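Robótica aplicada, tema 6: enseñar una tarea por demostración
Apuntes de clase (versión rápida, los paso a limpio cuando pueda)
Actualizado: 2022-08-21

Dos maneras de demostrar
a) A mano (enseñanza cinestésica). Se agarra el brazo y se lleva por la trayectoria. Motores en compensación de gravedad. Bien para el brazo, mal para los dedos: imposible mover cuatro dedos y pulgar a la vez con dos manos.
b) Teleoperación. Guante o mando, operador aparte. El robot se mueve solo con sus motores, así que lo grabado ya es ejecutable. Pega: no hay tacto, se aprieta de más.

Qué se guarda
Ángulos de las articulaciones, orden enviada, imagen de muñeca, marca de tiempo. OJO: orden y posición medida NO son lo mismo. Con contacto se separan, y esa diferencia informa de la fuerza. Guardar las dos.
Muestreo en prácticas: 30 Hz. Si la cámara va a otro ritmo, remuestrear antes de entrenar, no despues.

Correspondencia mano humana / mano robot
Longitudes distintas, pulgar en otro sitio. Copiar ángulos: fácil, pero las yemas no se juntan donde toca. Copiar posición de las yemas: mejor para pinza, más cálculo. En Bareo usamos la segunda (ver hoja de Dzifa Addo).

Errores típicos del operador
- Pararse a pensar a mitad. El modelo aprende la pausa.
- Empezar siempre desde la misma postura.
- Corregir a tirones. Mejor descartar y repetir.
- Mirar la mesa por encima. Si la política solo va a tener la cámara de muñeca, el operador tambien debe guiarse por ella.

Aproximación a un vaso
Dedos extendidos hasta estar cerca, cerrar después. En la vista de muñeca la palma y el pulgar se comen mucha imagen, y una yema puede quedar pegada al borde del objeto. Aquí con el vaso azul oscuro:

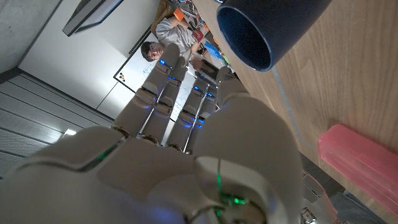
Foto: Ferhat Karaca / Laboratorio Dristby

Fijarse en el fondo: una persona, pizarra, cosas de colores en la mesa. Todo eso entra en los datos. Variar el fondo entre demostraciones o la red se agarra a él.

Cuántas demostraciones
Grupo de Bayu Ong, julio: 34 válidas para una sola tarea de agarre. Depende muchísimo de la variedad de posiciones, no os quedéis con la cifra.

Para la práctica
Leer el guion de Yusri Krishnan, apartados 2 y 3. Traer el guante calibrado. Entregar registros sin recortar y una nota de media página: qué se descartó y por qué.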